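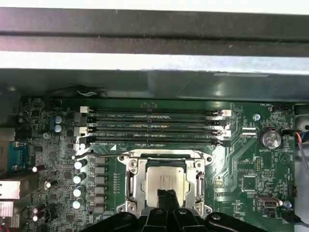 Removing a processor from an old desktop tower is a short job once the cooler is off, and most of the damage people do happens in the minute before the chip comes out. The steps below are for an Intel-type socket, the kind where a metal frame holds the chip down and a lever at the side holds the frame. Find that lever before you touch anything. On this board it is thin and easy to miss, and it lies flat, running out from the corner of the socket frame just below the lowest memory slot. The four memory slots next to it are empty, and you want it that way if you can manage it, as a memory module standing next to the socket takes up the room your fingers need.

This page is part of the Naltside parts recovery notes. It covers the chip only. For drives, see the Birholm page. For power supplies, see the general teardown page.

What you need

A Phillips screwdriver with a long shaft
Isopropyl alcohol, 90 percent or better
Lint-free cloths or coffee filters
A wrist strap
A plastic clamshell or tray made for processors
A small light you can aim
A socket cover, if you plan to keep the board

Allow 30 minutes for your first one. After a few machines of the same model it drops to 5 minutes, plus cleaning.

Before you open the case

Shut the machine down, switch off the power supply if it has a switch, and pull the cord. Press the front power button once and hold it for a few seconds to drain what is left. Remove every other cable from the back.

Write down the model and service number from the outside of the case now. If the processor is going to be resold, buyers ask what it came out of.

Laying out the tower

Put the tower on its side with the removable panel facing up. Do not work on an upright tower. The frame will swing down when you release it, and the chip can fall out onto the board or into the socket contacts.

Take the side panel off and set it somewhere away from the bench. Clip the wrist strap to bare metal on the chassis. Painted metal does not give a good connection.

Some business towers have a plastic air shroud over part of the board. If it covers the cooler or the socket, it has to come off first. Most of them unclip at one end and lift. If it does not move with light pressure, look for a second clip along the side facing the drives.

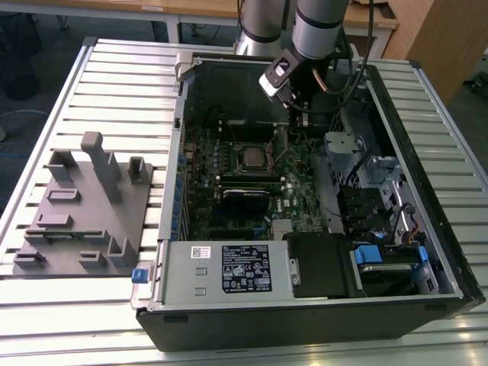 Tower on its side with the panel off. There is no cooler on it and the processor is exposed in its socket near the middle of the board.

Taking off the cooler

Unplug the fan lead from the board by holding the connector. Do not pull on the wires.

Loosen the cooler screws a little at a time in a diagonal pattern: one corner, then the opposite corner, then the other two. Go around again until all four are free. On most coolers the screws are spring loaded and stay in the cooler.

Twist the cooler gently a few degrees each way before you lift. Old paste sets hard. If it will not twist, stop. Put the fan lead back on, reconnect the power, and run the machine for 5 minutes with the cooler screwed down again, then shut down, unplug, and try once more. The heat softens the paste.

Set the cooler upside down so the paste does not get on the bench.

Cleaning the top of the chip

Clean the chip while it is still locked in the socket. Put a few drops of alcohol on a cloth, not on the chip, and wipe from the outside edge toward the center. Fold the cloth to a clean part and repeat until the printed markings can be read. They may be faint. Aim the light from a low angle if you have trouble with them.

Write the markings in your log. We use a Rirnano label sheet at Naltside, with one label for the clamshell and one for the log, but masking tape and a pen will do.

Opening the socket

Press the lever down slightly and move it out sideways from under its catch. Let it come up slowly. There is some spring in it, so keep a finger on it the whole way.

With the lever fully up, raise the metal frame. On some sockets the lever lifts the frame for you as it nears the top. On others you lift the frame by its small tab. If the frame resists, the lever is not all the way up.

The screws at the corners of the bracket hold the bracket to the board. You do not need to remove them to get the chip out.

Lifting the chip

Hold the chip by two opposite edges, where the socket has cutouts for your fingers. Lift straight up. Do not tilt it, do not slide it, and do not pry it with a tool. A chip that has been released properly has nothing holding it and will come up with almost no effort.

Keep your fingers off the underside. Place the chip in the clamshell with the corner mark matched to the mark in the plastic, then close it.

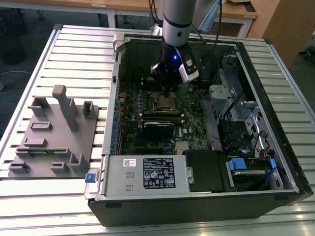
If you are keeping the board, close the frame over the empty socket and fit the plastic cover right away. The contacts inside this type of socket are very fine and bend if a screw or a sleeve touches them. A board with bent contacts is usually not worth repairing. We had a batch of 200 boards come through in December and the ones without covers had the most rejects by a wide margin.

If the board is going to scrap, leave the socket open so the next person can see that the chip is gone.

Storing the chips

One chip per slot. Do not stack bare chips and do not put them in a bag together, even an antistatic bag. Duda trays hold them well but the lids work loose, so put a rubber band around each tray. Keep trays flat and out of direct sun.

Sort by model number first and by speed second. Our shelf at present has 700 chips on it and this order is the only one that has kept working.

Common problems

The cooler came up with the chip stuck to it. This happens more with pin-type processors, where the lever holds the chip only by its pins. Do not pull the chip off. Warm the cooler with a hair dryer, then slide a length of dental floss between the two and work it through. Check the pins before storing.

The lever will not move sideways. You are probably not pressing it down far enough. It has to clear the catch first.

Paste on the edges of the chip or in the socket. On the chip, use a cotton swab with alcohol and let it dry. In the socket, leave it alone unless you have a magnifier and a steady hand. Paste on the contacts is hard to remove without bending them.

The machine has two sockets. Some workstations do. Label each chip with the socket it came from. The markings printed next to the memory slots often give the processor number too, and that will tell you which socket goes with which slots.

Putting a chip back in

Reverse the order. Match the corner mark and the notches, lower the chip straight down, and let go. It should sit flat under its own weight. Close the frame, bring the lever down, and hook it under the catch. The lever takes firm pressure near the end of its travel. Use fresh paste every time the cooler comes off.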